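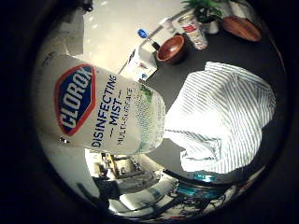
**Clostitz district tightens rules on cleaning shared desks and storing sprays**

The Clostitz office district will move to a single written procedure for cleaning shared workstations in August, replacing the separate instructions that building managers have used until now. The procedure covers 35 buildings and 3,347 desks, of which 1,232 are used by more than one person in the same working day.

Rhonda Sawatzky, facilities director for the district, said the old instructions differed mainly on contact time, the period a surface has to stay visibly wet for a disinfectant to do what its label claims. Some buildings told staff to spray and wipe at once. Others specified a wait but gave the same figure for every product.

"The label is the instruction," Sawatzky said. "If the label gives a time, that time applies. We are not going to print our own number next to it."

Under the new text, cleaning and disinfecting are treated as two steps. Dust, crumbs and skin oils are removed first with a damp cloth and mild detergent. Disinfectant is applied only afterward, and only to hard, nonporous surfaces. Carpet, fabric chair seats and unsealed wood are excluded. Finished wood desktops may be treated after a test on a hidden spot, usually the underside of the front edge.

Kasteson, the contractor that cleans 2 of the larger buildings overnight, asked for the wood clause. Its site lead, Colton Pelletier, said repeated treatment had left dull patches on older desks where the finish was already worn. The patches were worst at the front edge, where forearms rest.

## Electronics

Screens account for the longest section of the procedure. Liquid is not to be sprayed directly on any monitor, laptop, keyboard or mouse. Equipment is shut down and unplugged before it is wiped, and the cloth should be damp enough to leave a thin film but not to drip. Coated screens are cleaned with a dry microfiber cloth unless the maker's instructions allow something else.

Cables are to be wiped from the device outward, away from the connector. Items left on a desk are not moved by night crews; the crew cleans the open area and leaves a card. 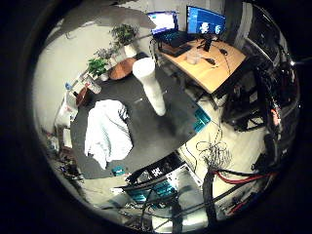 ## Storage and labeling

Bottles must stay in their original containers. Decanting into unmarked sprayers, a common practice in three of the older buildings, ends when the procedure takes effect. Each floor will have one ventilated cabinet for disinfectants, kept apart from acids, ammonia-based glass cleaners and anything containing bleach — the document prohibits mixing products under any circumstances, including the use of one on a surface still wet from another.

Safety data sheets will be kept in a binder on the cabinet door as well as on the district's internal site. Raymonde Bergeron, who wrote the storage section, said the paper copy was retained after a network outage last winter left one floor without access to the sheets for most of a morning.

Expired stock will be collected at the end of each quarter. Empty bottles go to regular recycling only where the label permits it.

## Cost and schedule

The district did not release a budget. Sawatzky said the procedure adds labor time on the shared desks and removes some from the rest, where daily disinfecting will be dropped in favor of ordinary cleaning. Single-user desks will be disinfected on request or after a reported illness.

Staff representative Maritza Correa supported the change but questioned the leave-in-place rule for personal items, saying that crowded desks would in practice go uncleaned for weeks. The final text now asks employees to clear their desktop by 6 p.m. on a posted day once a month.

Training sessions will be held in the MacDonald building before the start date, with a shortened version for evening crews. Trevor Thibodeau will run the sessions and handle questions about product labels. Supervisors are to send him their current product lists beforehand, including items bought locally outside the district's supply contract.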